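Robot Chores: Frequently Asked Questions

Last updated 28/04/2023

We run a small help site for people who do laundry, packing and cleaning, at home or for a living. These are the questions we get most often about robots.

Can a robot do my laundry yet?

Parts of it. Washing and drying have been done by machines for decades. The steps in between are the hard ones: sorting, turning things right side out, folding, changing pillowcases. Two arms on a table can do some of these in a lab. As far as we know you can't buy one that does all of them in a normal house.

Why is cloth so hard for a machine?

A box has the same shape every time you pick it up. A shirt doesn't. Pull one corner and the rest moves somewhere you didn't plan for. The arm also has to know if it has one layer between its fingers or two.
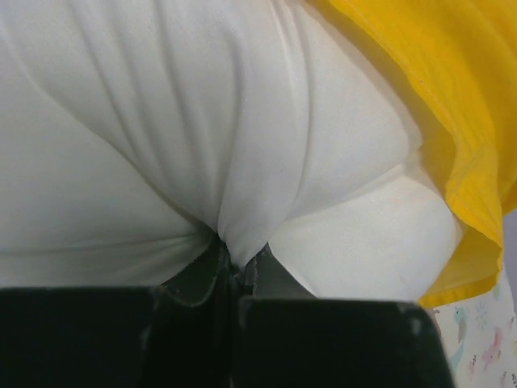 People solve this with their fingertips. You rub the cloth, feel a second layer and let it go without thinking. Many grippers have no sense of touch at all and have to work from camera views, so a wrong grab may only show up later, when the cloth won't open.

Would it damage my clothes?

It could. Hard fingers pinch a small spot and put all the pull there. Sturdy cotton will usually take it. Keep lace, loose knits and anything with beads away from any machine like this. Ask the maker what fabrics were tested, and ask for the list in writing.

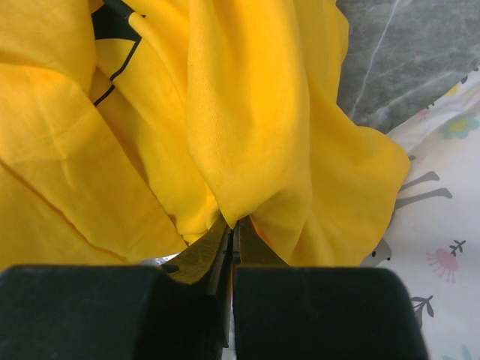
Tamara Ciobanu wrote in to say that she would worry more about buttons than about fabric. Her shop, Dravthorpe Linens, presses 2,000 pieces in a busy week, and she says most of the repairs start at a button or a zipper. We agree that fasteners belong on the list of things to ask about.

Are two arms better than one?

For cloth, yes. Putting a cover on a pillow means holding one thing still while moving another. One arm can do it with clamps or a hook, but it takes longer and the setup has to be right. The drawback with two is that they have to stay out of each other's way, and they take up more of the table.
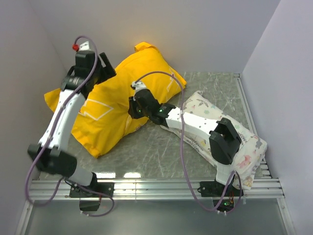
Milan Aerts disagrees. He thinks one good arm and a simple jig would beat two arms on price for any shop doing a single job all day, and that buyers should work out the cost of floor space before anything else.

What about shop-floor work?

That is further along. Moving cartons, loading trays and stacking parts of the same size are routine jobs for robots now. Bagging soft goods is still mostly done by hand.

Is it faster than a person?

For soft items, usually not. Kiros Workneh timed himself on pillowcases in July and averaged 18 seconds each. Ask to see a demo at normal speed, with no cuts, and ask how many tries it took. 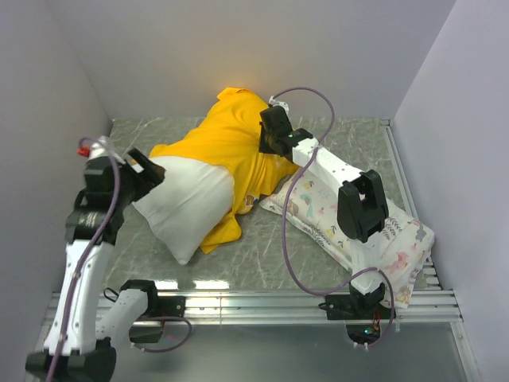 Should I wait to buy one?

If you want help with folding at home, yes, wait. If you run a shop with one repeated job, it may be worth asking for a trial using your own goods. Bring the worn and wrinkled ones too.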